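Godbridge will now rent you the robot's hands. The robot is extra

JAMALSTEAD, December 7, 2025 — If you have ever folded a blanket and felt the effort was going to waste, Godbridge has a service for you. The Jamalstead company has opened orders for Flunholm, a pair of hand-held grippers that people use to do ordinary housework while the kit records how they did it. The recordings go to robotics labs, who would like their machines to fold things too and have not had much luck explaining it to them.

The kit costs $1,767 to buy. It can also be rented by the month, at a price Godbridge gives out only after a phone call. Buyers get two grippers, a carrying case, a charger and a login for the company's upload site. They don't get a robot. Godbridge doesn't make one and says it has no plans to.

"People ask where the arm is," said Fionnuala Doherty, who runs sales for the company. "I tell them they came in with two of them."

Each gripper has a pair of black fingers with blue textured pads on the inside, and opens and closes under the user's own hand. Whoever is holding them gives up the use of ten clever fingers and makes do with four stiff ones, about what a robot would have to work with. Most newcomers start with soft goods. A mug has one shape and keeps it, while a fleece has as many shapes as it likes and tends to show you a new one each time you let go.

The second half of the offer is the collection service. Labs that would prefer to have somebody else do the folding can order recordings made in private homes by people Godbridge has trained and pays by the hour. The company has 74 households signed up and sends a supervisor to each for the first session. Nothing gets tidied up specially, according to Doherty, and furniture stays where the household keeps it. A robot that can only work in a bare white room is not much use to anyone who owns a chair. 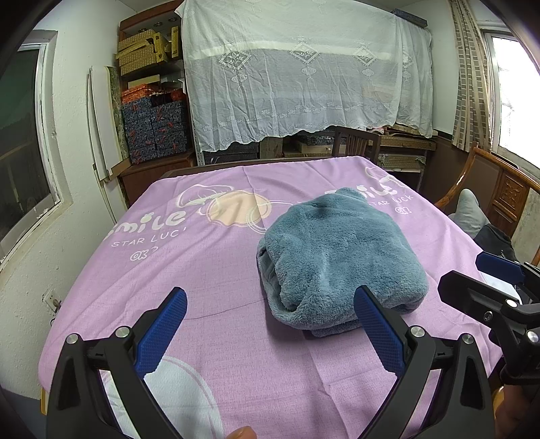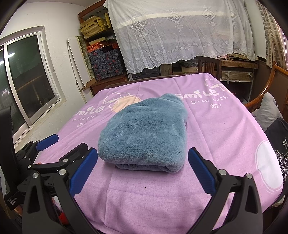 Blue-gray plush, folded, on a "Smile" print cloth, with a gripper's jaws on either side of it and a second gripper close by.

Elie Atallah, who buys data for a small robotics outfit in the same town, ordered a first batch in September. It came to 2,868 recordings of folding, unfolding, stacking and picking up. He was mostly happy with them. He would have liked fewer hand towels.

"There is a point where you have seen the towel," he said.

Atallah also wanted better notes on failed attempts. Godbridge had been throwing out any recording in which the item was dropped or the fold came undone, on the reasonable theory that customers pay for success. His team wanted those back. A machine that has never seen a corner slip doesn't know what to do about one. The company has since changed its policy, and dropped laundry is now sold at the same rate as the other kind.

We had an afternoon with the kit at the Godbridge office and can report that it is harder than it looks, and it doesn't look easy. The pads hold well. Fleece stayed put between them, and so did a dishcloth. A fitted sheet did what fitted sheets do. The grippers get heavy in the forearms after a while, and the case could use a better latch. Setup was quick once we found the right cable, which lives in a pocket under the foam and isn't mentioned until page nine of the manual.

Our instructor was Clodagh Mac Suibhne, who has been training collectors since the service was in testing. She folds a throw with the grippers faster than this reporter does by hand and was kind enough not to bring it up. Her advice was to slow down, pinch less and quit trying to smooth the top with the side of the gripper. New collectors put in 80 practice folds before any of their work is offered for sale.

The rental agreement leaves a few things open. It says recordings made with a rented kit belong to the renter, but uploads made through the company site may be "reviewed for quality," and we could not get a clear answer on how long copies are kept. Doherty said new wording is being drafted. Anyone planning to record in a home with other people in it should probably wait for that wording.

Kits bought now ship in the order received. Replacement pads are sold in sets of four, and a left-handed version of the manual is in the works. The grippers themselves are the same on both sides.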